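The Level at Trarmont

The gauge at Trarmont was read at six in the morning and again at six in the evening. Els Jansen had taken the evening reading for 4 years. She wrote the value in pencil, initialed it, and phoned it through to Brirklow, where a clerk repeated it back to her.

On the first evening of September the staff showed 215 centimeters. The morning entry, in I-hsuan Chang's hand, also said 215. So did the evening before. The reservoir had a measured outflow and there had been no rain for nine days. A level that did not fall under those conditions was an error in the instrument or an error in the reader.

Els checked the staff. It was bolted to the pier at both ends and the bolts were tight. She lowered the steel tape from the reference mark and got the same value within the thickness of the wire.

She went back up to the hut, hung her jacket on the door and put the kettle on. The logbooks were on the shelf over the sink, oldest at the left.
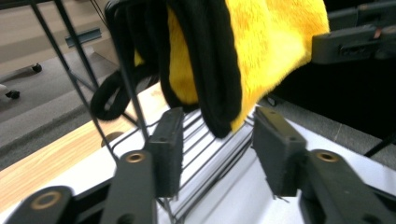 She took down the book for the year the dam was raised. The observer then was a man named Kaplan, who made his sevens with a bar. For 6 days in a dry September he had entered one value, without comment. On the seventh day the level was lower by the full amount it should have lost, all at once, and he had written in the margin: "Resumed."

Els turned the page. There was nothing else about it.

I-hsuan came in early, before light, and found her still at the table with the book open.

"Did you phone it in?" I-hsuan asked.

"Yes."

"What did they say?"

"They repeated it back."

I-hsuan read the margin note, then took the lamp and the tape, and they walked the 400 meters to the pier together. The water was flat. Els held the lamp and I-hsuan read the staff aloud, twice, and Els wrote it down.

Last updated 9 April 2019
Contact the editors | © Grirkinus Quarterly | Back to top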